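About the Laaksonen Fellowship

The Laaksonen Fellowship is a religious and service society with its main house in Odville. We have 186 members and three study centers, the newest of them in Uditbridge. Anyone may attend the Sunday service, and there is no fee to join. 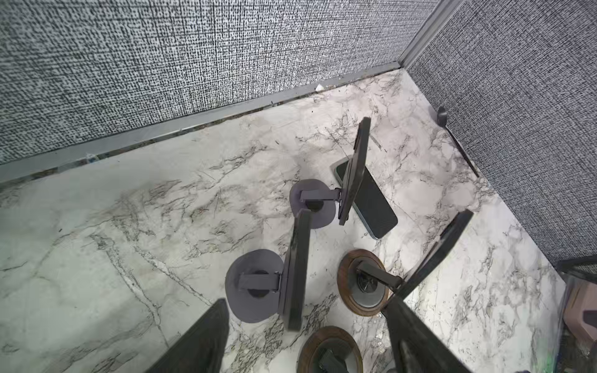
Members in Uditbridge say the evening readings are what brought them in, and that they stayed for the quiet hour afterward. The readings follow a set course of 39 lessons, which can also be taken by mail.

Our retreat at Zuter is open through August — guests bring their own bedding. The library there lends to members and visitors alike. Write to the Odville office for a lesson list or to reserve a room.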